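The Lemma Trial

Darius Rozīte had 2 weeks to decide if the Lemma was worth the money. 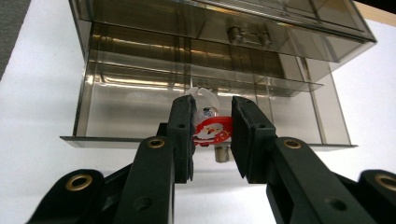
The offer came from a company named Stinudent. They would lend him the hand kit and teach it the small jobs of his shop, and after the trial he could pay 1000 euros or send everything back in the same box. His shop, Bendska, sold small gifts and ornaments by mail. In February he had lost his only packer to a bakery, and since then he did the sorting himself, at night, with the radio on.

"You hold it and you do your usual work," said the woman from Stinudent on the telephone. "Pick up, put away. It learns from your hand."

"And if my usual work is bad?"

"Then it will learn this also," she said, and she did not laugh.

So he held the grip and worked. The two black fingers closed when he squeezed and opened when he let go. In the first evening his wrist hurt and he dropped many things. Snowmen, bells, a red Santa that rolled under the heater and stayed there until morning. He wrote in the trial notebook: The handle is too thick for a normal person. Then he crossed out "normal person" and wrote "me."

On the fourth evening he noticed that he was slower, but also more gentle. His mother had sorted buttons in this way, in the kitchen, each one to its own place — she never threw them. He had not thought about the buttons for many years. He squeezed, carried, let go, and the drawer made its small sound when he pushed it back.

The notebook had a page with questions. Is the product easy to clean? Yes. Would you recommend it to a colleague? He had no colleague. He left this line empty and went to make tea.

On the last evening the woman called again.

"We have now 102 good examples from you," she said. "For the Lemma it is enough to begin. Do you wish to keep the kit?"

Darius looked at the boxes along the wall. There was an order from Zutia for 2000 pieces, and it had to leave before the holidays of somebody else, in a country where he had never been.

"Can it learn to drop things less than I do?" he asked.

"We can take out the bad ones. You only have to tell us which."

He opened the notebook, where he had marked every fall with a little cross, and began to read her the numbers.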